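4. Collecting Demonstrations

4.1 Interface and operators

All demonstrations were given by remote control in simulation. The operator holds a handheld controller whose motion is mapped to the motion of the gripper, and a trigger opens and closes the fingers. The mapping is relative: pressing a clutch button detaches the controller so that the operator can move their hand back to a comfortable position without moving the arm. We ran the sessions with Kerer, the teleoperation layer described in Section 3, and stored the results in Terura.

We collected 2,000 demonstrations from 8 operators, of whom 2 had used a remote-controlled arm before. Each operator practiced for 26 minutes before any data was kept. Practice runs were thrown away, as were runs in which the simulator lost contact with the controller. Runs with a missed grasp followed by a second try were kept and tagged. Dilruba Siddiqui and Caradog Gwilliam checked the tags by replaying the runs.

4.2 Views

The operator can switch between a fixed room view and a close view from above the tabletop. Early in the pilot, which took place in May, operators were given only the room view. Most of them placed the gripper well from side to side but misjudged its height, and closed the fingers too early. The close view (Figure 4) was added after the pilot. Small blocks and sticks are easier to line up in it, although the shadows of the arm can cover a good part of the work area. 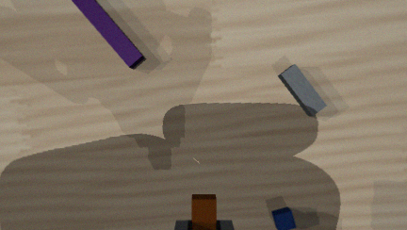 Figure 4. Close view from above, with an orange block between the parts of the gripper and a blue cube to its right.

Both views are recorded with every run, whichever one the operator was looking at. The policy in Section 5 is trained on both. We did not remove shadows or even out the light, and the lamp position in the simulator was changed between sessions but never during a run.

4.3 Room and arms

The simulated room holds a long table with two arms mounted on a black frame at its left side. Only one arm was driven in the runs reported in this paper. The other held its pose, and its joint readings were left out of the training data. Small objects lie directly on the wood, with no tray or fixture to hold them in place, so an off-center grasp tends to push the object away or turn it. 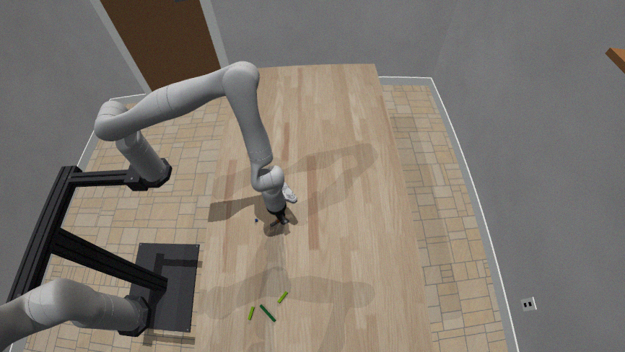 Why was the second arm left in the simulation if it was not used?
It keeps the collision model the same as in our two-arm work, so the demonstrations can be reused there without being replayed.

4.4 What counts as one demonstration

A run starts when the operator first presses the clutch and ends when the gripper has let go of the last object and moved clear of it. Operators were told which object to pick up and where to put it, but not how to approach it. With sticks, the choice of approach matters more than with cubes. Some operators turned the wrist first and then came down, while others turned it on the way. We kept both habits in the data and did not ask anyone to change. 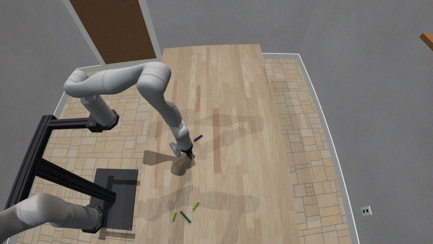
How were long pauses handled?
Any stretch in which neither the arm nor the fingers moved was cut down to a single time step before training, and the original recording was kept next to the shortened one.

4.5 Splits

The data was split by operator and not by run, so that no operator appears in both the training and the test set.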